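In defence of the boring stitch

I have a suture pad on my kitchen table most evenings, between the fruit bowl and whatever bills I'm ignoring. My partner used to say something about it. Now he just moves it over when he wants to eat his toast.

I came to it late. I was a vet nurse in Janandale for years, holding things and passing things, and last February I signed up for the evening suturing course that Iwona Michalski teaches. I figured I'd watched so much stitching that my hands would more or less know the way. They did not! My first row looked like a kid had laced up a footy boot in the dark.

Anyway, my opinion, which has got me into a couple of arguments already, is that we rush people off the pad far too fast. Everyone wants to get onto the fancy stuff. Subcuticular runs, the clever buried knots, the ones that look gorgeous in a video with a bit of piano behind it. And the poor old simple interrupted stitch gets one evening, maybe two if the teacher is stubborn (Iwona is very stubborn, bless her).

I kept a tally on the fridge because I'm that sort of person. It took me 253 plain interrupted stitches before I did a row I liked the look of. Evenly spaced, same bite on each side, knots all sitting off to the one side like they're supposed to. I was so pleased I took the pad to work and showed Roman Zalewska at the front desk, who was eating a sandwich and was very polite about it.

Roman reckons I'm being precious. His argument is that people get bored, and bored people quit, so you may as well give them something flashy early to keep them keen. I do see it. There were plenty of us at the start of that course and the back row had thinned out by the end. But I'd say the boredom is where you finally stop thinking about your fingers and start looking at the wound. I couldn't tell you the colour of my first pad, I was staring so hard at my own thumb.

And the knot! People treat the knot as the bit after the stitch. You've gone in, you've come out, lovely arc, well done, and then they throw it down like they're tying off a garbage bag. Pull too hard and the edges bunch up into a little ridge. Too slack and they gape. Square it properly, lay it flat, stop when the edges just meet. I must have cut out 2 whole rows one night for being too tight, swearing quietly so I wouldn't wake anyone.

While I'm at it, I like a pad with a bit of red on it. Jolanta Kołodziej, who did the course with me, thinks it's theatrical and buys the plain ones. To me a clean pad makes you tidy in a way that doesn't carry over. Put some colour along the cut and suddenly you have to look for your edges and keep track of a black thread through the mess, and that's a skill too.

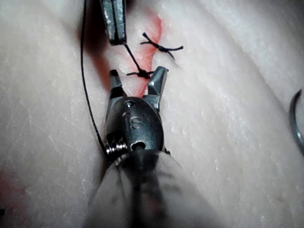

Black suture, red-stained incision, and a knot between the open jaws.

The other thing I'd push for is more time spent just handling the instruments. Open, close, let go, pick up the tail again. I did it in front of the telly through an entire season of a baking show. It's dull, it makes a clicking noise that drives the dog out of the room, and it did more for me than any diagram.

So if you're starting out and your teacher wants to move you along after one decent row, ask if you can stay put for a while. Do another row. Iwona's taking names for the next evening course now, and she says to bring your own pad and a cushion for the chairs, which are shocking.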